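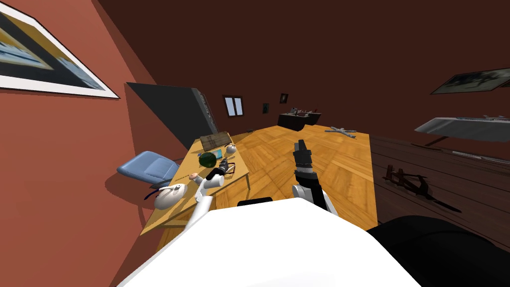

Jindville Adult Reading Program
Progress report to the Nkosi Fund, second quarter of the grant
Sunday, August 4, 2019

Dear Thandeka,

Thank you for your patience with this one. I had meant to get it to you before the end of last month, but the summer session ran a week over and I wanted the final attendance sheets in my hands before I wrote anything down. I also want to say again how much your visit in the spring meant to the Tuesday group. They still ask when you are coming back, and I have told them you like lemon cake, so be warned.

Enrollment and attendance

We closed the session with 70 adults enrolled, up from the 52 in our last report. Most of the new people came to us by word of mouth, and a good number are parents whose kids were in the library's story hour and who saw our sign on the way out. Between them they sat through 449 tutoring hours. The evening groups are full. The Thursday morning group is still thin, and I would like to move it to Saturday in the fall if the library will give us the keys.

Four learners passed the reading portion of their high school equivalency test. One of them, a gentleman who started with us last year sounding out the labels in his own pantry, phoned Ntombi Sibiya from the parking lot to tell her, and she had to pull over to hear it properly. We were all pretty useless for the rest of that afternoon.

Tutors

Tarek Nimri ran the tutor training again and we came away with two new tutors, both retired from the school district. We lost Gert Nel, who has moved to Skatov to be near his daughter. He was our only tutor comfortable with the math side, and I won't pretend we have filled that gap. For now Themba Potgieter is covering the number work in the last half hour of the Monday class, and doing it nicely, but he has his own group to look after and it is a lot to ask.

Books and materials

The large-print readers you paid for arrived in good shape and are out on loan nearly all the time. The workbooks from Alov were a disappointment - the level two book jumps straight from short paragraphs to full-page passages, and people got discouraged. We have gone back to our own photocopied sheets for that level and will not reorder.

Spending

We are a little under budget, by around $600, nearly all of it bus passes we did not need while the weather was good. With your permission I would like to carry that over to the winter, when we always run short.

What comes next

Fall classes begin after Labor Day. We are planning a small family reading night, and I am still looking for a math tutor. If you know of anyone, please send them my way! The attendance sheets and receipts will follow by mail.

With warm thanks from all of us,
The program coordinator, Jindville Adult Reading Program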